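Chapter 4
Setting Out: Tables, Tools and the Order of Things

Before you read: think of the last time you looked for a spoon with something already bubbling on the stove. Where was the spoon? Where would you have liked it to be?

Most cooking courses begin with the knife. This one has made you wait three chapters for the stove, and now I'm going to hold you back a little longer, for one of my favorite subjects in the whole book – the table before the cooking starts. I love this part! A good layout can make a tiny kitchen feel twice its size.

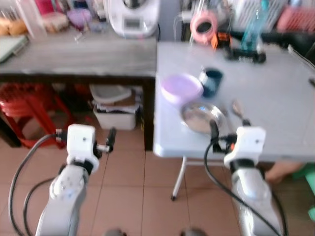
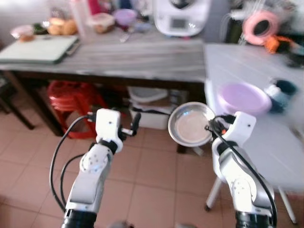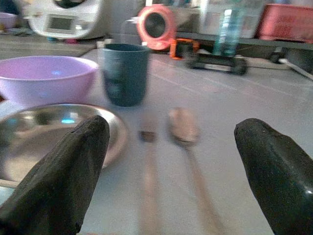
Figures 4.1 to 4.3. Tables and tableware in one kitchen.

When I first taught this material, I handed out a diagram with a place marked for every bowl. It was a beautiful diagram and my students ignored it, and they were right to. Angus Kereama, who was in that first group and now teaches the evening class himself, cooked left-handed at a table meant for someone much taller. He moved everything on it in his first ten minutes and cooked happily from then on. So you won't find a diagram in this chapter. You'll find a way of thinking about surfaces that you can carry into any kitchen, including the odd ones with two tables of different heights and an outlet in the wrong corner.

We will work with three zones. The landing zone is where things arrive: from the fridge, the cupboard, the shopping bag. The working zone is where you cut, mix and shape, and it should be the clearest stretch you have. The waiting zone holds whatever is finished or not needed yet (bread, drinks, the plates you'll serve on). In a large kitchen these may be three separate surfaces. In mine at home they are one table, and the borders move all evening long.

Bowls deserve a word of their own, and they get a full section later on. A wide, shallow bowl is wonderful for tossing and hopeless for whisking. A deep one is the opposite, and it also stacks better. Try this before the next class: measure 500 grams of flour into the widest bowl you own and stir it, then move it to the deepest and stir again. Notice what your wrist is doing. Notice the flour on the table, too.

Long-handled tools need room at the handle end, and beginners nearly always forget it. Lay a wooden spoon down with its handle over the edge and sooner or later a sleeve will catch it. Jadwiga Górecki, who tested the exercises for this edition, keeps hers parallel, handles toward her, a hand's width in from the edge. Try her way for a week and see how it suits you.

What you will practice in this chapter

4.1 Reading a surface: height, reach and light
4.2 Choosing bowls, cups and plates for the job
4.3 Where the cutting board goes, and what may stand next to it
4.4 Making room for an appliance and its cord
4.5 Clearing as you go

You'll need a table, a cutting board, two bowls of different depths, a cup, a fork and two wooden spoons. Lids are useful if you have them. The soup in exercise 4.4 uses 600 milliliters of stock, so have that ready in a pitcher before you begin.

4.1 Reading a surface

Stand at your table with your arms relaxed, then bend your elbows and rest your palms flat on the top.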